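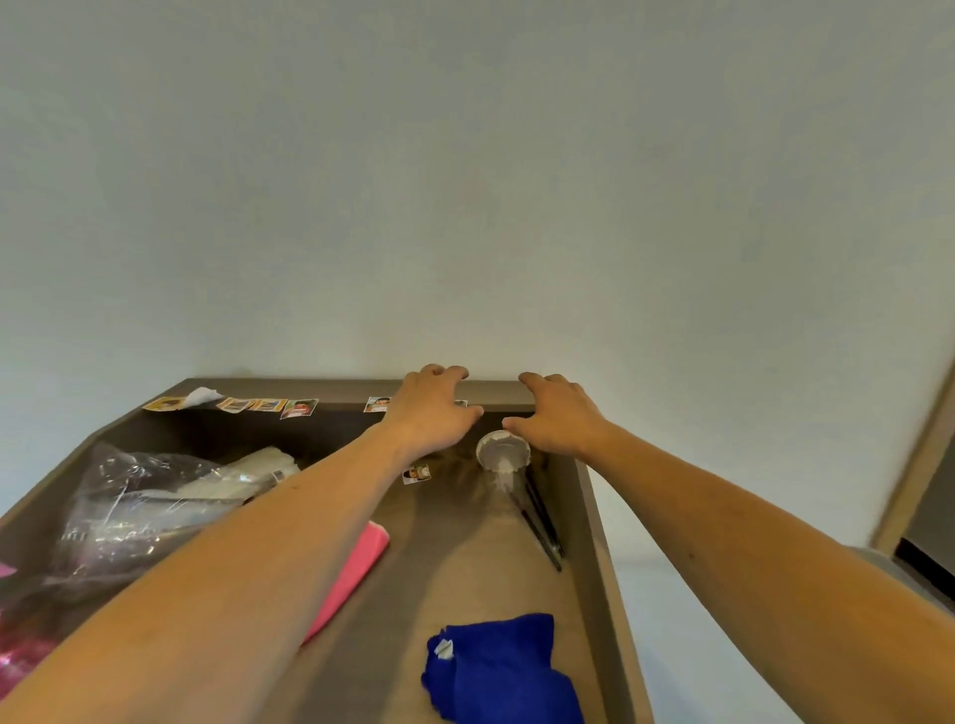 Unit 9: Good Practice in Recording Household Demonstrations

Course handout, Assistive Robotics and Automation, Greten Institute

Reading to be completed before the September practical

9.1 Scope

This unit sets out the rules that apply when a person demonstrates a household task so that the record may later be used to train or test a manipulator. It covers drawers, bins, cupboards and other storage furniture. Kitchen appliances and powered tools are dealt with in Unit 16. Students are expected to know the general safety requirements for personal care robots, which were covered in the first half of the course and are not repeated.

Throughout the unit, "demonstrator" means the person whose hands perform the task. "Operator" means the person responsible for the recording equipment. One person may fill both roles only where the risk assessment permits it.

9.2 Consent and household privacy

Storage furniture is among the most private parts of a home. A drawer may hold medication, correspondence, photographs or clothing, and its contents may belong to several members of the household. Consent given by the person who answers the door does not extend to everyone who lives there.

The following rules apply to all course work and to placements with Vornum and Bredeck.

Written consent must be obtained from every adult resident before any storage space is opened. Consent for minors is given by a parent or guardian, and the minor's own wishes must be respected.

Consent must name the rooms and the furniture concerned. A general form of words such as "the home" is not sufficient.

Photographs, portrait stickers, identity cards and printed labels count as personal information whatever their size. They are to be listed on the session sheet as present. The operator then decides, with the resident, whether the item will be covered, taken out of view or masked at the review stage.

A resident may withdraw a recording at any time before release of the set. No reason need be given.

Tattoos, scars, moles and other marks on bare skin can identify a demonstrator. Demonstrators must be told this before the session and offered long sleeves or plain gloves. Where gloves are worn the fact is entered on the session sheet, as it changes both grip and appearance.

9.3 Preparing the storage space

Contents should be left as the household keeps them. Tidying a drawer for the recording produces material of little value, and removes the conditions under which machines commonly fail: crinkled clear plastic, crumpled cloth, thin dark sticks lying on a pale base, white items against a white background. Removal is permitted only for privacy or safety.

Before the session the operator shall remove or make safe:

blades, needles and broken glass;
medication and cleaning chemicals;
batteries that are swollen or leaking;
anything the resident asks to have removed.

Plastic bags may remain where no child or animal has access to the room. They are to be accounted for at the end of the session.

9.4 Position of the hands

Most injuries in drawer work are minor crush injuries to the fingers. The rim is the usual place of contact. Demonstrators shall observe the following.

When both hands hold the far rim of a drawer or bin, with the fingers hooked over the top, the clearance between the rim and the wall behind it must be checked before force is applied. Where a rim stands close to a wall, the fingers may be trapped by a small movement of the unit. The unit must be braced or moved forward if there is any doubt.

The forearms should not bear on the contents. Where the reach is long enough that a forearm passes over loose items, the demonstrator should come closer or change stance. Reaching across also hides the contents from a head-height camera, and the annotator will have to mark the covered items as occluded.

Force is applied evenly with both hands. Jerking a runner that has stuck is not permitted. The demonstrator stops, releases the rim and reports the fault.

Nearby doorways must be either closed or held open for the length of the session. A door that swings into the work area is a collision hazard for a person and for a mobile base.

9.5 Naming and annotation

Annotators work from what can be seen. Where an object cannot be identified, the general term is to be used and the uncertainty recorded. "Pair of thin sticks, black" is an acceptable label. "Chopsticks" is acceptable only if the session sheet confirms it. The same rule applies to folded fabric, which is frequently mislabelled as clothing, and to small dishes and cups seen at an angle.

The course uses the Pfeiffer label list, which contains 142 object terms. Students may propose additions in writing but may not add terms to a set in progress. Each item is labelled by 2 annotators working separately. Disagreements are settled by the section leader and the original labels are kept.

9.6 Assessment

Students will submit a completed session sheet, a risk assessment and a consent record for one storage space of their own choosing. Submissions without a consent record will be returned unmarked.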